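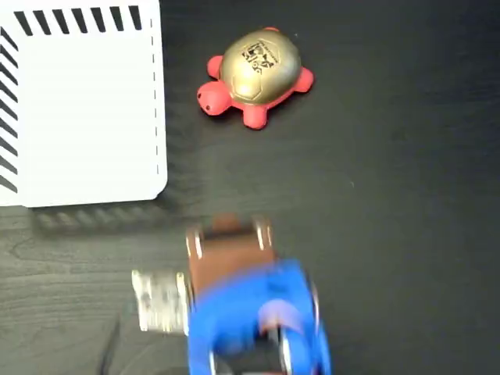

Jul 13, 2018
By Mitali Siriwardena

Search this book Go

Chapter 3
Learning to Pick Things Up

My first grasping study was a mess, and I'm going to tell you all about it (it's the fastest way into this chapter!). Piyumi Cassim and I were at the Hernlow lab, trying out a method we called Tratik. You guide the arm through a pick by hand, record the whole thing, and let the software work out its own version. We gave it 15 demonstrations per toy, then 34 test picks, and I was sure we'd be done by lunch.

Well, no. Blocks went fine. Anything soft or rounded, like a rubbery turtle with a domed shell, drove us up the wall, and I spent most of October changing one number at a time. Piyumi finally asked if our demonstrations all came in from the same side. They did, every one of them!

So we'll start there, with how you collect demonstrations, and save the math for Section 2. Keep a notebook handy.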